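3.2 Attendance and retention

The Skevwood group met outdoors at the municipal stadium, where members ran up and walked down the seating sections before work. Sessions were free, began at 6:30 a.m., and were open to anyone who arrived on time. Over the study period 510 people attended at least one session. We treated a person as retained if he or she came back at least once in each of the three months after the first visit.

Attendance was taken from the sign-in sheets kept at the gate. The sheets recorded a first name, a membership number and the number of sections finished. Where a number could not be read, the entry was left out of the retention analysis but kept in the session totals. In all, 934 entries were dropped for this reason, most of them from the winter months, when sign-in was done in the dark.

Newcomers who arrived with a friend were more likely to be retained than those who came alone. The difference was largest in the first two weeks and became small after that. Running experience had little effect – people who had never run stairs stayed on at much the same rate as those who had raced before. 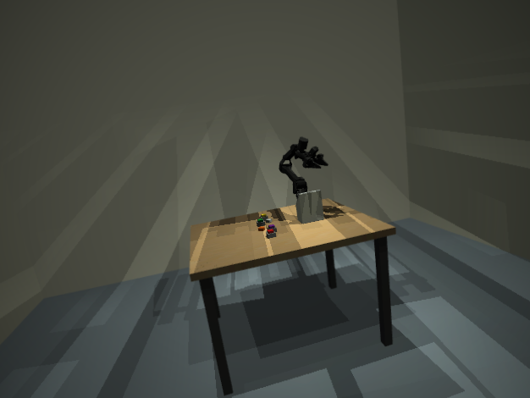

Figure 3. Rendered view of a table.

Weather had a clear effect on single sessions but a weak one on retention. Turnout fell on mornings with rain or ice, yet members who missed a wet session usually returned for the next dry one. The two sessions moved to the indoor track at Ladefoged in March drew the smallest turnout of the study, and several members wrote on the comment cards that they came for the stairs and would not travel for laps.

We also asked members why they kept coming. Of the 83 who answered the written survey, most gave more than one reason. Seeing the same people each week was named most often, followed by having a fixed start time. Weight loss and race training were named less often than we expected from earlier work on paid fitness classes.

Ten members agreed to longer interviews, reported in Section 4. Eight of the 10 had joined in the spring, so their accounts may say more about starting in good weather than about starting in general. The survey has a similar limit: it was handed out at the stadium, and people who had already quit did not receive it.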